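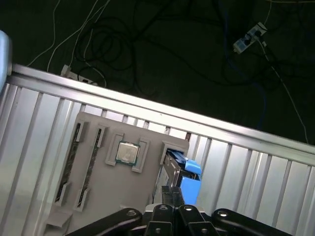 What is the practice board for?
Learning to seat parts on a motherboard without wrecking a real one. Memory slots, CPU bracket, a connector socket, over and over till your hands know it.

Wadton Practice Board
Item no. 1456
Sold by Giannakopoulos Training Supply, Trustomville

Mock motherboard for repair classes, assembly line training, school shops. No live circuits, nothing to fry. Light gray board, rectangular, two long memory-style slots side by side with raised clip blocks at both ends. Square bracket for the CPU, corner guides hold the chip in place. Raised socket up at the corner for the connector part, silver metal body with a blue plastic piece on it.

In the box
Board
Practice CPU, square, metal top, green edge
Connector part, silver and blue
2 practice memory sticks
Storage tray
Instruction card (one sheet, both sides)

Sizes and such
Weight: 34 oz boxed
Power: none
Clips: fixed, they dont flip open like on some PC boards
Ages: 14 and up

Using it
Lay it flat for beginners. Prop it at a slant once they get the hang of it, much closer to working inside a case. CPU goes in first. Set it down level inside the corner guides and let go, no pushing. If it rocks, lift it out and start over. Memory sticks next, line up both ends before you press. Connector last. Hold it by the blue part, bring it to the slot straight, then push. Coming in crooked is what chews up the socket edge and we can't warranty that.

Class sets
Pack of 5 boards, one case, lift-out dividers. Spare parts bag ships with every class set. Single boards do NOT include the spares bag, order seperately.

Spares
CPU, connector part and memory sticks all sold alone. Bracket and sockets are not replaceable on this model. Older Tokthorpe boards use a smaller chip, their spares will not fit here, please check before ordering. We get a lot of returns on this one.

Cleaning
Dry brush for the slots. Soft cloth on the metal top of the chip, fingerprints come right off. No solvents on the board, it goes cloudy. Compressed air fine.

Shipping
In stock at Trustomville. Singles leave next working day if you order before 2 pm. Class sets take longer, they're packed by hand. School purchase orders OK, email the PO with the item number on it or it sits in the pile.

Returns
Unused, in the box, 34 days. Opened boards can be exchanged if somethings broken on arrival, send a photo of the part and the label on the box end.

Price break starts at 14 boards. New batch due in April, same board, tray will be a bit deeper.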